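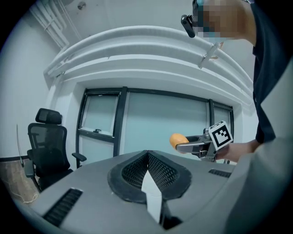

*Fensterseite, Rohre oben links*

**rohrschelle** – 27. Januar 2025

Raum soll dauerhaft als Arbeitsraum genutzt werden. Offen liegende weiße Leitungen unter der Decke, Fenster mit dunkelgrauem Rahmen. Zwei Fragen:

1. Leitungen verkleiden oder offen lassen?
2. Scheiben: Folie oder mattiertes Glas? Unterlagen vom Vormieter fehlen.

Angeboten wurde mir ein Kofferprofil Bustoreck, Breite 300 mm.

**Dichtsatz**

Zu 2: Fingernagel an den Rand der Scheibe. Folie hat fast immer einen Spalt zur Dichtung, mattiertes Glas läuft durch.

Zu 1: offen lassen. Jede Verkleidung muss zur Revision wieder runter.

**kalkfuge70**

Sehe ich anders. Mit Revisionsklappe ist das kein Problem, und der Staub liegt nicht auf den Rohren. Was hängt sonst noch an der Wand?

**rohrschelle**

Lüftungsgerät hoch an der Wand, die Leitungen laufen waagerecht unter der Decke weiter. Dazu eine lange Leuchtstoffleuchte.

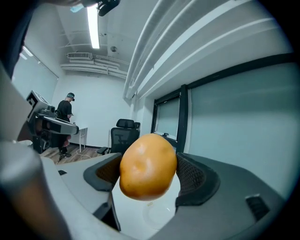

Der Koffer müsste also um das Gerät herumgeführt werden, und dafür finde ich bei Bustoreck kein Formteil. Irnis hat eines, aber nur bis 70 mm Tiefe.

**Dichtsatz**

70 mm reichen nie für ein Bündel mit Dämmung. Und die Luftführung am Gerät darfst du nicht zustellen.

**kalkfuge70**

Dann Koffer vor dem Gerät enden lassen – Stirnseite mit Abschlusskappe. Bei Plastonitz unter Nr. 851.

**rohrschelle**

Kappe ist notiert. Fingernageltest an der Scheibe mache ich morgen.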